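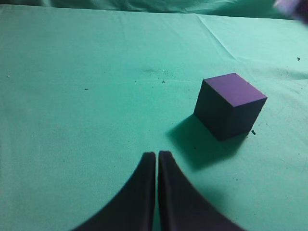
Photo: Dayana Alvarado

November, late evening

Cloth first. The green one has been on the table long enough that I had stopped looking at it, and tonight I looked. There is a long diagonal crease running toward the right, plus softer wrinkles on that same side, and dark specks all over. I don't know what the specks are. Lint, crumbs of something, fibers off my sweater. The lint roller took up most of them after dinner, but a few had worked into the weave and had to come out with tape.

The crease is from folding. I had it stored in quarters in the Plandum drawer under the printer paper, which was a mistake. Ironed it on medium from the back, then again with a damp towel over it. The crease went from a ridge to a line. It will not go further without steam, and my steamer is still in a box from Movville. Bought a cardboard tube this afternoon so the cloth can be rolled from now on – 2 dollars, longer than the shelf, so it stands behind the door.

Color notes. Under the desk lamp the cloth reads as mint at the upper left and goes closer to turquoise at the lower right. The purple cube does the same thing more strongly. Its top face is a light violet and the sides are nearly plum, dark enough that the edge between them gets hard to judge. The shadow falls down and to the left and picks up a blue tint. I tried the lamp one notch lower and the sides went darker, so I put it back. A sheet of white card on the shadow side helped a little. I want a second lamp, but the Trosum one I had been considering is out of stock until next month.

Checked the leg under the right end of the table as well. It had been rocking. The bolt took most of a turn, and then the leg sat flat.

Wrote to Yu about a replacement cloth in the same green, heavier, without the shine. The heavier weight should hold less of a fold. They want a swatch by mail before quoting. Cut one from the hem, 17 millimeters wide, and put it in an envelope. Stamps are in the kitchen drawer.

Still to do: wipe the cube, find the box with the steamer, move the lamp cord off the floor. It is past eleven and the iron is cool enough to put away.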